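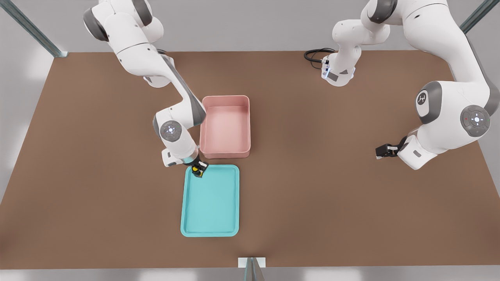 갈색 탁자, 가운데 분홍색 통.

일기 / 음반·공연 / 잡담

2019년 12월 14일

새벽 두 시 넘어서 들어옴. 귀에서 아직도 삐- 소리. 귀마개 챙겨놓고 외투 주머니에 그대로 둔 사람이 나다. 잊기 전에 적어둔다, 내일이면 다 섞일 거라서.

Prakgate 공연. 지하 클럽, 관객 190명이라고 입구에서 들었다. 더 많아 보였는데 다들 덩치가 커서 그런가. 첫 팀 Pota는 절반밖에 못 봄. 버스 놓침. 그래도 마지막 두 곡은 건졌다. 느린데 무겁고, 보컬이 거의 안 들리는데 그게 오히려 좋았음. 베이스가 Robel Demissie로 바뀐 뒤로 훨씬 나아졌다. 전에는 저음이 그냥 웅웅거렸는데 이제 음이 하나하나 들린다. 데모 사려고 했는데 현금이 없었음. 카드 안 됨. 바보.

그다음 Gebremichael. 솔직히 기대 안 했다. 지난 앨범은 중간에 껐으니까. 근데 라이브는 다르네. 드러머가 미쳤다. 블라스트 치다가 갑자기 반 박자로 떨어지는 부분, 옆에 있던 Zeeshan이 내 어깨를 세게 쳐서 멍들 것 같다. 기타 솔로는 여전히 쓸데없이 길다. Zeeshan은 그게 좋다고 함. 맥주 마시면서 한참 싸움. 결론 안 남.

Prakgate는 열한 시 다 돼서 나왔다. 세팅만 한참. 모니터에서 하울링 나고, Catríona Costello가 마이크 두 개를 바꿔 써봤는데 두 개 다 이상했음. 결국 첫 번째 걸로 돌아가서 그냥 시작. 첫 곡은 새 앨범 첫 트랙. 음반에서는 인트로가 길어서 지루햇는데 공연에서는 인트로 다 자르고 바로 리프. 이렇게 녹음하지 왜. 두 번째 곡에서 핏이 열렸고 나는 기둥 뒤로 피신. 나이 먹었다.

새 앨범 얘기. 일주일 내내 들었다. 첫 주에는 별로라고 했는데 취소. A면은 여전히 평범. 옛날 데스메탈 흉내, 리프 세 개 돌려쓰기. 근데 B면부터 완전 다른 밴드. 특히 끝에서 두 번째 곡, 템포가 점점 내려가다가 거의 멈출 듯한데 안 멈춘다. 어제 지하철에서 듣다가 한 정거장 지나침. 믹싱은 불만. 스네어가 깡통 소리. Hiu-tung은 일부러 그런 거라는데 일부러 나쁜 건 그냥 나쁜 거 아닌가. 오늘 공연에서 스네어 소리 훨씬 나았으니까 내 말이 맞음. 내일 문자 보내야지.

앙코르는 한 곡. 데뷔 EP에서. 제목 생각 안 남. 앞줄 애들이 가사를 다 따라해서 놀람. 나도 후렴은 알았음.

끝나고 판매대 줄. Orkmont에서 나온 LP, 1,977장 한정이라고 스티커 붙어 있었다. 숫자가 왜 그런지는 Kedir Admasu도 모른다고. 레이블 일 돕는 사람이 모르면 누가 아나. 두 장 삼. 한 장은 동생 거. Zeeshan한테 돈 빌렸으니까 갚을 것!! 까먹지 말자. 커버는 실물이 훨씬 낫다. 화면으로 볼 땐 뭉개져 보였는데 종이로 보니까 선이 다 살아있음. 안쪽에 가사지 있는데 글씨가 너무 작다. 돋보기 필요.

집에 오는 길에 편의점 라면. 목 쉬었음. 내일 점심 약속 있는데 미룰까. 아니 가야 됨, 저번에도 미뤘다.

1월에 Pota 단독 공연 있다고 함. 이번엔 현금 챙기기. 버스도 한 대 일찍. 귀마개는 가방 말고 손에 들고 갈 것.

연말 결산 리스트도 써야 되는데 아직 손도 못댐. Prakgate를 몇 위에 넣을지 모르겠다. A면만 아니면 더 위인데. Gebremichael도 다시 들어봐야 하나. 오늘 드럼 듣고 나니까 지난 앨범을 너무 일찍 껐나 싶기도 하고. LP 한 번 돌려보고 자려다가 윗집 생각나서 참음. 씻고 자야겠다.

최근 글
- 중고 턴테이블 바늘 교체함
- Gebremichael 지난 앨범, 중간에 끈 이유
- Prakgate 새 앨범 첫인상 (별로)
- 연말 결산 후보 메모
- 이어폰 또 한쪽 안 나옴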